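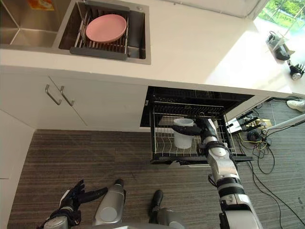 Cundedari Tap Water Project
Progress report to the Jacobs Fund
Submitted by Miłosz Jabłońska, project manager, Orard

1. Where the project stands

The sampling stage of the project is finished and most of the results letters have gone out. We are now in the follow-up stage, which covers repeat tests, plumbing visits and the small repair grants. The final report is still on schedule. The repair grants are behind, for reasons set out in section 5.

As a reminder, the grant pays for free lead and copper testing at kitchen taps in the older parts of Cundedari, help for households in reading their results, and a contribution toward repairs where the cause is inside the home. It doesn't pay for work on the street side of the meter. That remains with the water utility.

2. Sampling

We delivered 1,261 kits. Of these, 1,051 came back with a bottle in them, and 998 of those gave a result we could use. The remainder were rejected at the lab. The usual fault was a missing time on the label, which means we can't tell how long the water had been standing in the pipe. A smaller group had been filled from a bathroom tap or an outside tap, and a few had leaked on the way.

Everyone whose bottle was rejected was offered a second kit. Take-up on that offer has been poor. People who have already got up early once to fill a bottle before using any water are not keen to do it again, and I don't think a third letter would change that. We have stopped writing to them and will leave the offer open until the kits run out.

The return rate was better than we planned for. The main reason seems to be the pickup arrangement. In the original plan households were to drop their bottles at the library. In practice we collected from the doorstep every Wednesday, and people put the box out with the recycling. This used more driver hours than budgeted, and the difference has been met from the printing line, which is underspent.

The instruction sheet was rewritten once during the period. The first version ran to two sides and put the most important step (don't run any water for six hours beforehand) halfway down the first side. The second version is a single side with that step at the top in large type. Rejected samples dropped after the change. We'd suggest that any future project start with the short sheet.

3. What the results show

Most homes had low readings for both metals. The homes with higher lead readings are concentrated in the streets on the east side of the rail line, where the houses are oldest, but they are not confined to it. We also found higher readings in a group of much newer homes on the north edge of town. The likely cause there is a particular run of brass fittings put in when the homes were built, though we have not confirmed this and have not told residents that it is the cause.

Copper readings were higher than expected in homes with recent kitchen remodels. This is a known effect of new copper pipe and tends to settle with use. Residents with these results were told to run the cold tap before drawing water for drinking or cooking and to test again later.

One point we had not planned for is the effect of faucet aerators. These are the small screens at the end of the spout. In several homes with a high first reading, the repeat test came back low after the aerator had been unscrewed and rinsed out. Grit had been collecting behind the screen. We now send a half-page sheet on cleaning aerators with every results letter, whatever the result, and the plumbing visits begin with that job before anything else is looked at.

Full results by street are being held back for now. On short streets it would be possible to work out which house a reading came from, and residents were promised that their results would stay private. The final report will group streets into larger areas.

4. Home visits

Every household with a lead reading above the action level was offered a visit from a licensed plumber and one of our staff. The visit takes under an hour. The plumber looks at the service pipe where it enters the house, the pipe run to the kitchen, the faucet and any filter, and takes two further samples. Our staff member goes through the result with whoever is at home and writes down what the household has decided to do.
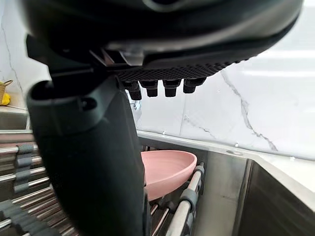 Kitchen, January.

The visits have gone well where we have been able to arrange them. Scheduling has been the hard part. Many residents work shifts, and the plumbing firm, Jevden, could at first only offer weekday mornings. After we raised this, Jevden added an early evening slot, and the waiting list has come down since then. We have kept the evening slot for people who can't do any other time.

Rented homes are slower to deal with. The tenant can agree to a test, but the owner has to agree to any work, and some owners have not replied to us at all. We have no power to require a reply. The city housing office has offered to add a note about the project to its regular mailing to registered landlords, and we have sent them the wording.

The most common question at visits is whether boiling the water helps. It does not remove lead, and some residents had been boiling water for infant formula for months in the belief that it did. This is now the first line of the results letter for any household with a reading over the action level, in all the languages we print. We have also given the same wording to the health center for use at its front desk.

The second most common question is about pitcher filters. Our advice is to check that the filter is certified for lead and to change the cartridge on time. We don't recommend a make. A number of homes were using a filter that had no lead certification, or a cartridge that was long past its date. Staff now carry a printed card showing what the certification mark looks like.

5. Repair grants

Only five repair grants have been paid so far. This is well below what we expected at this point and I want to be plain about the reasons.

First, the form was too long. It asked for proof of income in a way that many older residents found hard to provide, and some gave up partway. With your agreement last quarter we replaced the income section with a simple declaration. Applications have picked up, but each one still takes several weeks to go through.

Second, the grant is paid after the work is done. Households that most need the money are the ones least able to pay a plumber first and wait. We would like to change this so that Orard pays the plumber directly on completion. Our accountant has confirmed that this can be done within the existing grant terms, provided that the household signs off on the work. A request for your approval is included in section 8.

Third, part of the demand has gone away. Where cleaning the aerator or swapping a faucet solved the problem, the household had no need of a grant. We consider this a good outcome, but it does mean the repair line may not be fully spent.

6. Outreach

We held drop-in sessions at the library and at the senior center. The library sessions were quiet. The senior center sessions were busy from the start, in large part due to the lunch that was already running there, and we have moved the remaining library dates to the senior center.

The school district included our flyer in its family newsletter. This brought in requests from outside the project area, which we have had to turn down. We have kept a list of those households, with their permission, in case there is a later stage.

The phone line is staffed on weekday afternoons. Calls rise sharply in the few days after each batch of results letters goes out and are light the rest of the time. We have started mailing in smaller batches so that callers aren't left waiting.

7. Staffing and budget

One of the two part-time field workers left during the period. The post was filled after a gap of a month, during which the project coordinator covered the doorstep collections. There was no break in service, but data entry fell behind and has only now caught up.

Spending is within the total. Transport is over budget for the reason given in section 2. Printing is under. Lab costs are close to plan. Repairs are well under, as explained above. No equipment was bought this period. A full statement is attached as a separate sheet.

The lab has told us that its price per sample will go up at the start of its next contract year. Repeat tests ordered before then will be charged at the present price, and we intend to order as many as we can reasonably use.

8. Requests to the Fund

We ask for your approval to pay plumbers directly for completed repair work, as described in section 5.

We also ask to be allowed to use any unspent repair money for certified pitcher filters and replacement cartridges. These would go to households with a high reading that are waiting for work to be done, and to tenants whose landlord has not replied. We would keep a record of each filter issued and include it in the final report.

9. Next period

Work planned for the next period is as follows. The remaining plumbing visits will be completed, including those in rented homes where the owner has agreed. Repeat samples will be collected from every home that has had work done. Further samples will be taken in the newer homes on the north edge of town so that the question of the fittings can be settled one way or the other, and we will meet with the utility to go over the findings for the streets east of the rail line. The utility has asked to see our sampling instructions ahead of that meeting and these have been sent.

A draft of the final report will come to you for comment before it is shared with residents.

Attachments: budget statement; results letter (revised); aerator cleaning sheet; repair grant form (revised)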